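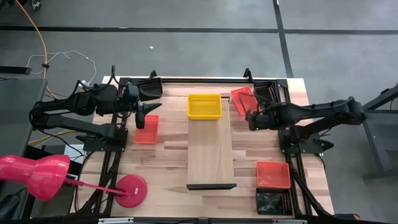
Tromomico is looking for an Equipment Planner, which is the polite name for the person who stops us from buying the same cable twice. The job is full-time and on site, and reports to Gopinath Amin, who has been doing it in the evenings and would like his evenings back.

## What we need

We run two-arm robot stations that handle small goods in plastic baskets. We want more of them by September. Between now and then somebody has to decide what we buy, what we build, what we lease and what we quietly give up on.

You'd own the budget for arms, grippers, cameras, frames and tabletops, plus the dull items that eat a fifth of every budget and appear in none of them: mounts, power strips, shipping crates, baskets. Yes, baskets. They come in colors, and people have opinions.

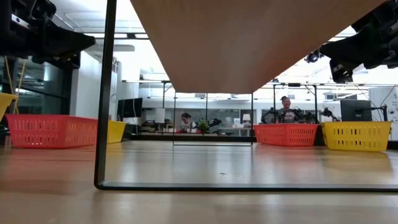 *Page last changed: January 22, 2026*

## What you'd do

- Keep one equipment list. We have several, and they disagree.
- Get quotes from Binex and Plirna for the next stations, and read the parts in small type. The last Plirna quote ran to 21 pages and left out the grippers.
- Work out spares. Ansari quotes 29 working days on replacement fingers, and we would like to stop finding this out on the day one breaks.
- Draw up floor plans with the station leads, including where the cables go. "Somewhere" has been tried.
- Tell engineers no, and write down why.

## What you'd bring

- At least 2 years of buying or planning equipment for a lab, a shop floor or a warehouse.
- Comfort with spreadsheets other people made.
- Enough mechanical sense to notice when a bracket won't fit the rail. You don't need to program robots. You do need to sit near them without being impressed into a purchase.
- Experience with leases or import paperwork is a plus – a big one, if you enjoyed it.
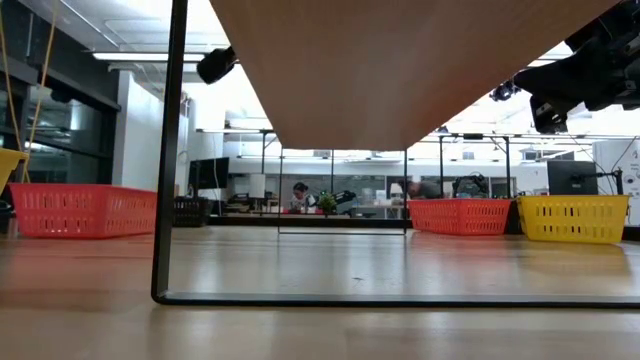
## Pay, hours and how to apply

Salary depends on experience and we'll give you the range in our first reply. You get 20 days of paid vacation and a desk within sight of the stations. Parking is free and slightly too small for trucks.

Send a résumé and one page on something you talked an employer out of buying. Skip the cover letter. Address it to Gopinath Amin at the Tromomico front office, by mail or through the form on our jobs page. Interviews take an hour, including a walk around the floor. We answer everyone who applies, though sometimes slowly – see evenings, above.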